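L'égouttoir posé sur l'évier : ce qu'il fait gagner, ce qu'il ne remplace pas

On lit partout que la grille qui se pose en travers du bac « libère le plan de travail ». Je demande à voir. J'ai longtemps eu un grand égouttoir à étages, à droite de l'évier, avec son plateau et son eau stagnante. Je l'ai donné en avril pour passer à une grille en inox à embouts gris, et je ne suis converti qu'à moitié.

Premier point, la stabilité. Une grille qui repose sur deux rebords tient si les deux rebords sont au même niveau, et un évier encastré un peu vite ne l'est pas toujours. Avant d'acheter, posez une règle en travers du bac et appuyez à chaque bout. Si elle bascule, la grille basculera aussi, avec vos verres dessus.

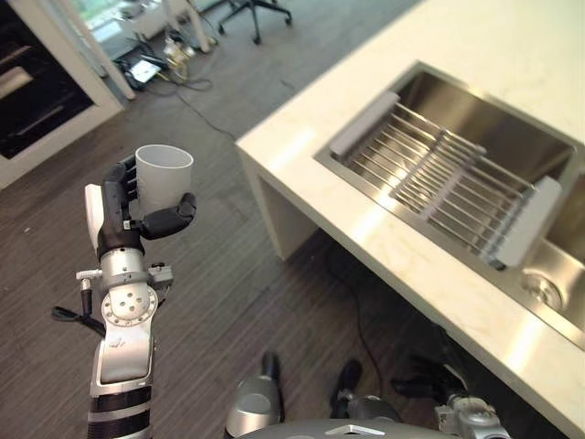

Deuxième point, la longueur. Les modèles extensibles promettent de s'adapter à tout. Le mien, un Jakon, coulisse bien, mais une fois tiré au maximum il fléchit au milieu dès qu'on y met une cocotte. Mesurez l'intérieur du bac ET l'extérieur des rebords, puis gardez 2 cm d'appui de chaque côté. La fiche du Tandard annonçait une longueur « universelle », mot qui ne veut rien dire quand on a un double bac.

Pour le séchage, je me méfie des vendeurs de tapis absorbants. Un tapis boit l'eau, d'accord, et ensuite ? Il la garde. Au bout de quelques jours, le mien sentait la serpillière. Des tiges écartées au-dessus d'un bac, c'est moins joli en rayon mais l'eau tombe où elle doit tomber. Les tasses se mettent à l'envers, légèrement de biais si les tiges le permettent ; bien à plat sur leur bord, elles gardent de la buée à l'intérieur -- et c'est comme ça qu'on range des tasses humides dans un placard fermé.
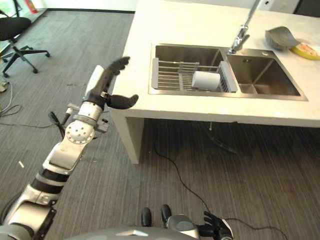
Reste la question du bac qu'on condamne. Avec un seul bac, la grille est une fausse bonne idée : il faut la retirer pour remplir une casserole, et on finit par la poser sur le plan de travail qu'elle devait libérer. Avec deux bacs, on peut en réserver un à la vaisselle propre et l'autre au sale ou aux légumes. À condition de s'y tenir. Si vous rincez des poivrons pleins de terre à côté d'assiettes propres, ça éclabousse, divider ou pas, alors baissez le débit et rincez d'abord.

Quant au lave-vaisselle, je n'ai jamais compris ceux qui assurent qu'il rend l'égouttoir inutile. Les planches en bois, les bons couteaux et les plats en plastique qui ressortent avec une flaque dans le creux, il faut bien les mettre quelque part. Pour les plats plats, ouvrez la porte en fin de cycle et attendez avant de vider. Huit minutes chez moi, cela suffit pour la faïence, jamais pour le plastique.

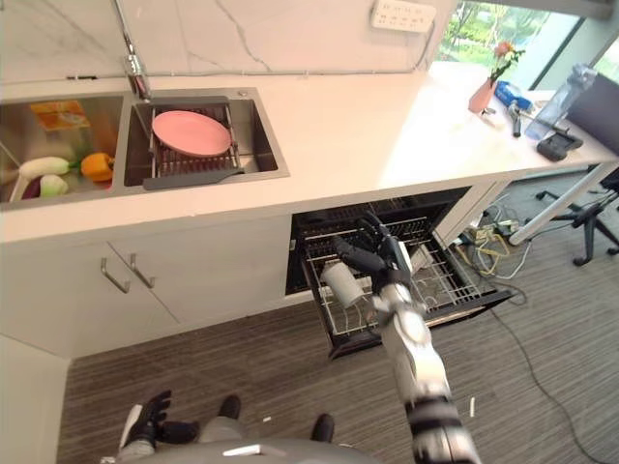 Une lectrice m'écrit qu'elle lave ses légumes directement sur la grille, posée sur le second bac, et qu'elle n'a plus ressorti sa passoire depuis. Elle ajoute qu'un coup de brosse entre les tiges suffit ensuite. Pour des aubergines ou des courgettes, pourquoi pas. Pour des petits pois, bon courage.

Un mot sur l'entretien, enfin. Le calcaire se dépose sous les embouts, là où on ne regarde pas. Vinaigre blanc tiède, 4 minutes, vieille brosse à dents, rinçage. Les pastilles spéciales inox de Plitis font la même chose en plus cher, et je n'ai vu aucune différence. Essuyez aussi le rebord de l'évier à l'endroit où la grille appuie.

À lire aussi
Vinaigre blanc : les surfaces qu'il abîme pour de bon
Faut-il vraiment huiler une planche à découper ?
Robinet haut ou robinet bas, le problème des éclaboussures
Torchons Gündoğdu : lavés, relavés, et après ?
Commentaires (332)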